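Category: Tabletop games and pastimes | Peg games

Peg solitaire

Peg solitaire is a board game for one player, played with pegs set in holes. A peg jumps over a neighbor into an empty hole, the jumped peg comes off the board, and play goes on until no jumps remain. The usual aim is to finish with a single peg. Few games ask so little of a beginner and keep so much in reserve for the expert, and people who pick up a board to pass ten minutes have been known to keep at it for years.

The game has been traced to the court of Louis XIV of France, where prints from the late 1600s show it being played by fashionable people. It spread quickly across Europe. In Britain the name "solitaire" has long meant the peg game, while card games for one are called "patience." In the United States the word went the other way, so American writers usually add "peg" to avoid confusion.

Boards

Two board shapes are by far the best known. The English board has 33 holes in the form of a thick cross. The French board, also called the European board, fills in the inner corners of the cross with four extra holes, for a total of 37. The four additions look harmless, but they change the game completely! On the English board a player can start with the center hole empty and end with one peg in that same hole. On the French board the center start can't be brought down to one peg at all, however well it is played.

A third common form is the triangle of 15 holes, familiar from American restaurant tables. It is small enough to learn by heart, and a patient child can solve it in an afternoon. Diamond boards, long strips and star shapes also exist — hobbyists are always drawing new ones — and each has its own list of starts that work and starts that don't.

Boards may also use marbles resting in shallow dips. Marbles are pleasant to handle and they roll away at the slightest bump, so travel sets nearly always use pegs. A good peg fit is a matter of taste. Loose pegs are quick to lift, and tight ones survive a train ride.
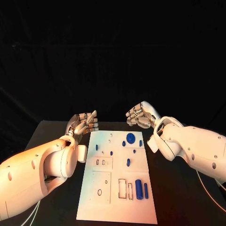 The Nutsugah board, named after the family that first sold it, is a lovely regional variant. It has 40 holes, five rows of eight, and each player of the two-handed form begins from a different long side. Jumps follow the ordinary rules, but a player who makes a chain of jumps must finish it before the turn passes. The solo form is harder than it looks. Jumps near the corners are few, and a peg left there early often stays there for good.

Strategy

Beginners tend to jump whatever they can, and they end up with five or six pegs scattered along the arms of the cross. Better players clear the arms early and keep their pegs close together. They also learn to see groups. A "package," or "purge," is a small block of pegs that can be taken off with a fixed set of jumps, leaving everything around it as it was. The most useful is the block of three in a row, which needs one helper peg and one empty hole nearby. Once a player can spot these blocks, the whole English board breaks up into a handful of them, and the center game can be solved almost without thinking. It is a wonderful moment when this first clicks.

Counting moves gives another kind of challenge. If a chain of jumps by the same peg is treated as one move, the center game on the English board can be done in 18 moves. Ernest Bergholt published a solution of that length in 1912, and it was later proved that none shorter exists.

The mathematics of the game

Much of the theory rests on a simple coloring. Paint the holes in three colors along the diagonals, so that any three in a row show all three colors. Every jump removes a peg from two of the colors and adds one to the third, so each of the three totals changes between odd and even together. From this it follows that a single last peg can only stand in certain holes, and a player can rule out many hopeless goals before touching a peg. The same idea, run along both sets of diagonals, explains the trouble with the French board.

Clubs and collections

Solitaire has no world body, and most of its lore is passed along in newsletters and at puzzle meetings. Mansa Ayaaba's pamphlet on the Nutsugah board, reprinted each November, lists 117 problems by difficulty, and the last 9 are printed with no solutions given. Nana Appiah, a frequent correspondent, added two more problems for the long strip board. Collectors also prize the older Vimberg sets, with their deep lids and drawer for spare pegs, and the folding Limier board, whose hinge runs straight through the middle row. Complete sets are hard to find. Pegs go missing, and replacements are often a shade too thick for the holes.

See also: checkers, fox and geese, sliding puzzles, patience (card games).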